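The Arm in Unit 4

The arm was called Kong, which was Gun-woo's idea, and it could lift a bag of flour on a good day if you held the other end.

They were building it in the back of the Stevivberg shared workshop, between the kiln and a kayak that had been under repair for so long it had its own shelf. Gun-woo Ra did the wiring. Bohdana Tkachuk wrote the code. Mal-soon So had paid for the motors and therefore did the criticizing.

"What's it for?" she asked, on the first night of August that was cool enough to keep the door shut.

"Baking," said Gun-woo.

"Baking what?"

He looked at Bohdana. Bohdana looked at her laptop, where the simulated kitchen was loading. It loaded slowly. She had built it over the summer from whatever free models she could find, which explained the floor, and then she had become fond of it and started fussing over the reflections. There were evenings when she got no work done at all and just moved the sun.

"Baked things," said Gun-woo.

The plan was sensible enough on paper. Kong would learn in the simulator, where an oven door could be torn off as often as you liked and put back with one key. Once it could open the door gently in there, they would let it try the real oven, a secondhand Stuvlow that Mal-soon had also paid for. Kong had already met the Stuvlow once, without training. The dent was on the side that faced the wall now.

Bohdana started the run and went to wash her mug. When she came back the counter on the screen still said 1217, and Gun-woo was eating crackers directly over the keyboard.

"It's thinking," he said.

"It doesn't think. It's waiting for you to take your elbow off the space bar."

He took his elbow off the space bar. The number went to 1218, and Kong, or the part of Kong that lived in the laptop, reached in and took hold of the handle.
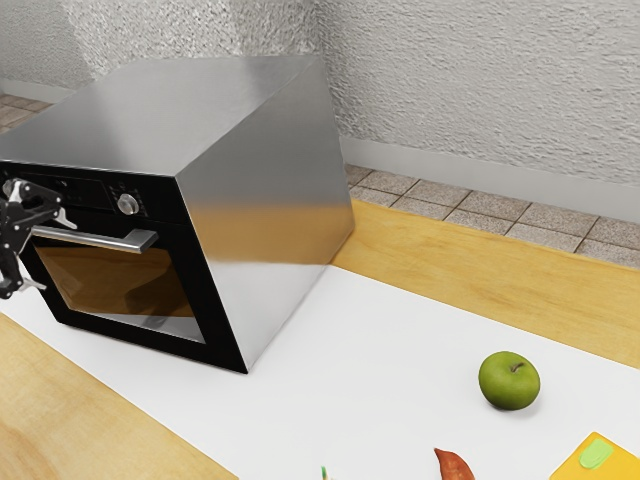 Too far to the left, according to Mal-soon, who had pulled up a stool. You open an oven from the middle, she told them, as her mother had done and as every person with a tray in the other hand had done since ovens had doors.

"It hasn't got another hand," said Gun-woo.

"Then how does the tray go in?"

There was a silence of the kind that usually comes before someone orders more parts.

"Phase two," said Bohdana.

"And who pays for phase two?"

Gun-woo offered her a cracker. She took it, and went on looking at the screen with her chin in her hand.

"Why is there an apple?" she said.

"Atmosphere," said Bohdana.

"It's a nice apple. I would have put it in a bowl." She chewed. "Go on, then. Make it pull."

Bohdana had been hoping for one more minute before that. She had rewritten the pulling part twice since dinner, and both versions were still in there somewhere, like roommates who'd stopped speaking. She set the force low. She set it lower. Then she pressed the key and sat on her hands.

The door opened.

It opened slowly, with none of the shuddering they had come to think of as Kong's personality, and it went down until it was flat and stayed there. The gripper let go. The apple had not moved.

"Huh," said Gun-woo.

Bohdana ran it again in case it was a mistake, and it wasn't, so she ran it again in case it was a different mistake. By then Gun-woo was already dragging the real arm across the floor on its cart, knocking over somebody's broom, and Mal-soon was telling him to mind the kayak.

They clamped it down in front of the Stuvlow. They plugged it in. The lights over the kiln dimmed and came back.

"Force at eighty percent," said Gun-woo.

"Force at four," said Bohdana.

"Four it is."

Kong swung around, paused, and closed its fingers with great care on the left end of the handle. It pulled. The door stayed put, and the oven came forward off its feet by the width of a thumb, then another thumb, politely, like a dog that has been told it can come too.

Mal-soon put down her cracker.

"You never took off the child lock," she said.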